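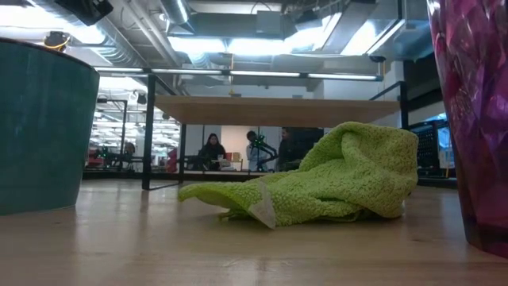
Fig. 1. Green terry towel on the worktop, with a teal vessel to the left and a purple tumbler to the right.

Home Textiles and Tabletop, Session 4
Looking after towels, and what they share a table with
Course notes, Benedek Sipos

Welcome back, everyone, and thank you for putting up with the cold room last time. These notes cover what we talked through before the break, plus a few bits I ran out of time for (as usual, I'm afraid, I got carried away with the hems).

Start with the towel in Fig. 1 and look at its surface before you think about anything else. Those small raised loops are what we mean by terry. The loops give the cloth a great deal of surface to take up water with, and they also catch on rings, zips and rough fingernails, so please be gentle when you handle the samples. If you find a pulled loop, snip it level with its neighbours. Don't tug it, however tempting it may be!

Notice too how terry behaves when it is bunched. One side of our green towel stands up in a rounded mound with a deep fold near the top, and the other runs out nearly flat to a lifted corner. A thin tea cloth would slump if you tried the same with it. I find this a lovely thing to draw, and those of you keeping a sketchbook might spend ten minutes on the shadows under the lower edge.

The whitish tag hanging at the front brings me to labels. Get into the habit of finding the label first and copying whatever it says on to your record sheet. Where a label has faded past reading, write "no care information" and wash a small piece first, if you can spare one.

Washing, in short
Wash new towels by themselves the first time, particularly strong colours such as lime.
Go easy on fabric softener, which coats the loops.
Shake each towel well before hanging it, and once more when it comes down.
Fold only when fully dry, right into the seams.

Now the tumbler. Its wall is moulded in a faceted, diamond-like pattern, and the light comes through it in pinks and violets, while the base is thicker, smoother and much darker. Patterned walls like this want a soft brush, as a cloth tends to skate over the hollows. The teal piece has a smooth wall, so a wipe will do for the outside.

For next time
Bring one towel from home and write half a page on its loops, its edges and its label. The Bozsik reader has a good chapter on pile fabrics, starting at page 33. The sample box is on the Jokard shelves, number 594, and can be borrowed until Saturday.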